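Simulation Teleoperators Wanted (Paid, Part Time)

Zevcombe is looking for 16 people to record demonstrations for Temine, our kitchen manipulation project. You will steer a simulated robot arm through short household tasks, and the recordings will be used to train a control policy.

We have 2,615 accepted episodes so far. This round should add 1,000 more.

What you will do
Log in to our browser tool, read the task line, and move the arm with a handheld controller that we mail to you. A task is usually one sentence, such as "put the fruit in the pan." Most episodes take less than two minutes. At the end you mark the episode as good, failed or unsure. Failed episodes are kept and paid at the same rate.

Sessions last 90 minutes including a break. We ask for three sessions a week in the first month.

Who can apply
You must be 18 or older, with a steady internet connection and a desktop or laptop computer. No robotics background is needed. Left-handed applicants are welcome, and the controller can be set up for either hand.

Pay
$26 an hour, including the training session. Paid every two weeks. 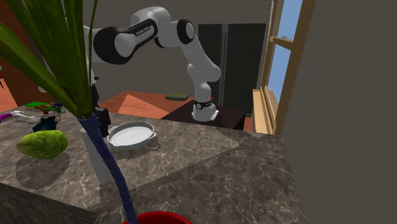

Kitchen layouts, plants and objects change between episodes, so expect to turn the view often before you reach for anything. If the target can't be reached, stop and mark the episode as failed. Do not restart it.

How to apply
Use the form on our jobs page and choose "Temine operator." Tell us which hours you can work and your time zone. Applications close 21 August 2025. Questions go to Urmas Stankevičius, data collection lead, through the same form.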